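Kimby Street break room, quarterly walk-through
Thursday, March 22, 2018. Inspector: Impi Sjöberg

Fire extinguisher: OK. Tag current, pin in place.
Exit door: FAIL. Opens fine - once you move the bicycle.
Small appliances and cups: OK. 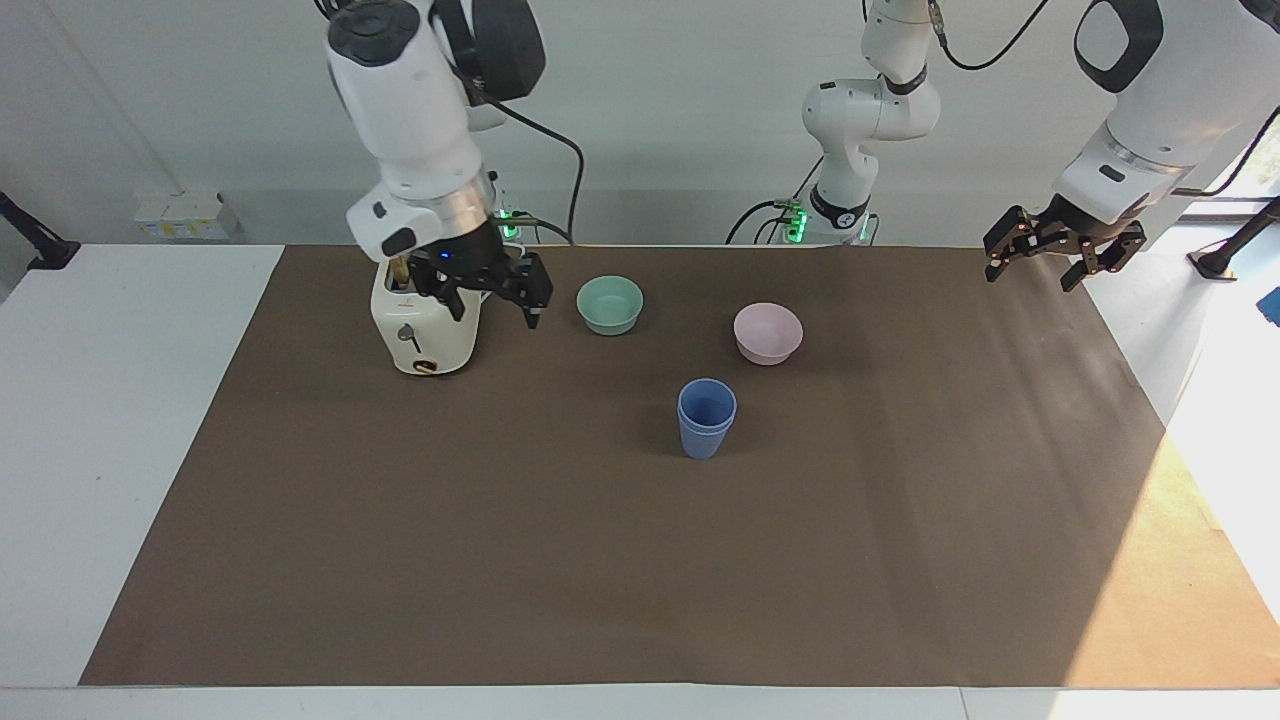
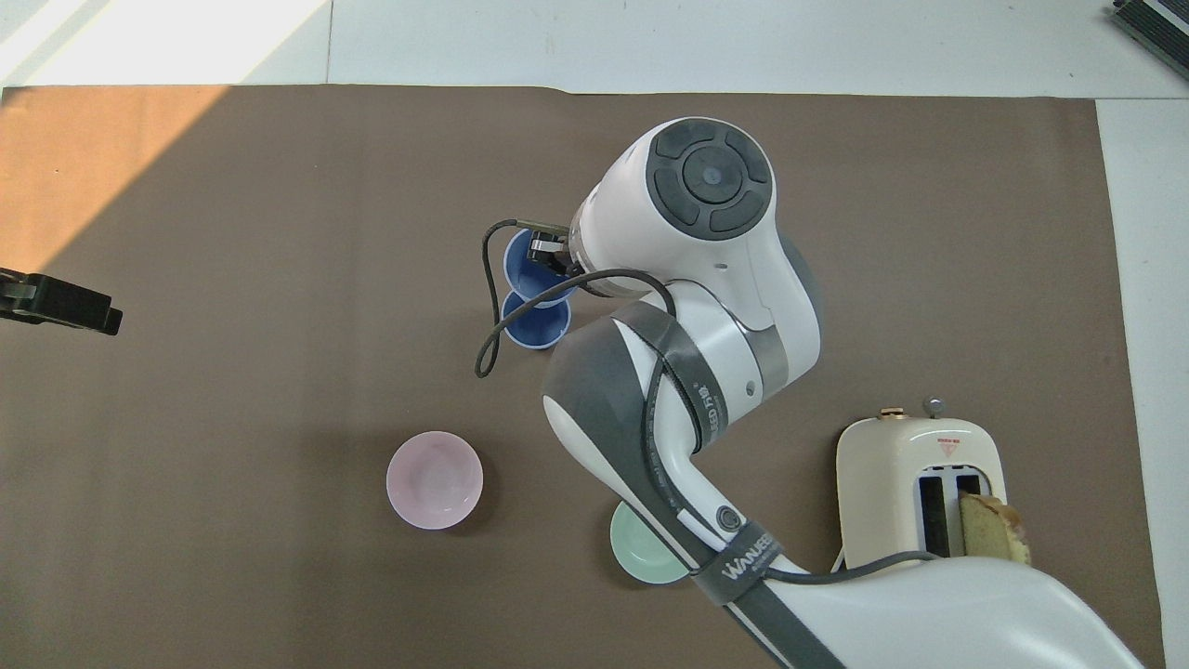
Smoke alarm: OK. 90 decibels, as Arvo Huttunen now knows.
First aid kit: FAIL. One bandage, 19 packets of soy sauce.
Fridge: see last report. Also the one before it.
Recheck in July.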